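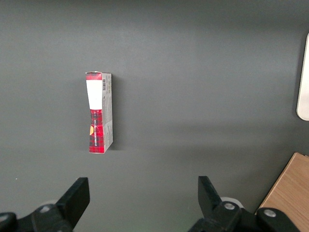
Gripper comparison, our May get-together, and I'm the one writing it up again, so blame me for the spelling. We started with the two-finger parallel gripper on the Clirville arm, the one with the wide flat black fingers, and I put the wrist camera view up on the big screen so everyone could argue over the same thing. So-yul wanted to talk about approach angle first. With the small tartan box standing on the dark gray surface, and both the plaid front and the pale side panel in view, she asked which pair of faces we want the fingers to close on. I said the narrow way, Atieno said the wide way, and we went back and forth on that for a good while (longer than I'd like to admit!).

Where we landed: both ways get tested, and the box gets turned between sets so we aren't fooling ourselves with one lucky pose.

Atieno Koech then went through her numbers from the Bandura gripper. She has 257 grasps logged, all on cartons, and 12 of them were drops. Most of the drops came when the box was sitting well off center between the fingers and one finger touched first and shoved it. I asked if we could just slow the close down and she said she'd tried that – it helped on the heavier cartons and made no difference on the light ones. She thinks softer pads would do more. I'm inclined to agree, but I'd love to see it before we order any.

So-yul Cho had the camera news. The Pillay controller is dropping images whenever the arm and the camera share the same hub, so she's moving the camera to its own port. She also wants the exposure locked. The tiny print on carton side panels is no use to us at this distance anyway, so we agreed to stop trying to read it and go by the outline of the box.

We talked a little about the Stovia suction cup as a third option. I like it, Atieno doesn't (she hates the hose), and we left it for next time.

To do before we meet again:
Me – 30 grasps in each orientation, same box, speed unchanged.
Atieno – borrow a set of soft pads and rerun the off-center cases.
So-yul – move the camera cable, lock the exposure, send us both the settings file.

We stopped at noon. So-yul has the room key.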